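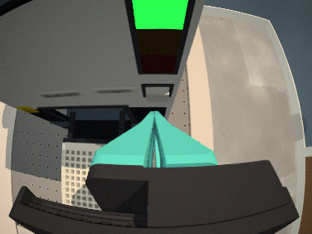

Leltbridge library to reopen with longer hours and a new children's room

26 July 2022

Leltbridge Library will open its doors again next month after a programme of building work that began in May. The ground floor has been rearranged, the roof over the reading room has been replaced and the children's section has moved into a room of its own at the back of the building.

Opening hours will also be extended. The library will stay open until 7pm on two evenings a week, and the Saturday morning session, which was dropped when the building closed for repairs, will return in the autumn.

The work was carried out by Hapeta, a building firm based in Jedbridge. The original shelving in the local history section has been cleaned and put back. Damp had reached the wall behind it, and four cabinets of maps and parish papers were moved to the Jedbridge branch while the plaster was repaired. They will be returned before the reopening and can be viewed by appointment, as before.

The side entrance on Grasovness Lane now has a ramp and a wider door. The front steps have not been altered, as they form part of the listed frontage. Visitors with pushchairs or wheelchairs are asked to use the side entrance, where there is a bell at a lower height.

Borrowers do not need to apply for a new card. Existing cards will work at the reopened library, and any book borrowed from Leltbridge before the closure may be returned there or at Jedbridge. No charges will be made for items that fell due while the building was shut. Reservations placed during the closure will be held for five weeks, longer than the usual period, to give people time to collect them.

The small meeting room upstairs can be booked again by local groups. The hourly rate has not changed. Groups that had a regular slot before the closure have been written to and should reply to keep their place.

A spokesperson for Leltbridge Library Service said: "People have been patient while the building was closed and we are grateful for that. The roof had been a problem for years and it needed doing properly. We look forward to seeing our regular readers again, and we hope the evening hours will suit those who are at work during the day."

The mobile library will continue to stop at Grasovness until the main building reopens, after which it will go back to its normal route. A revised timetable will be displayed at the stop and at the Jedbridge branch.

Ends

Notes to editors

Leltbridge Library Service runs the Leltbridge and Jedbridge branches and the mobile library. Requests for interviews or to visit the building before it reopens should be made to the library service press desk.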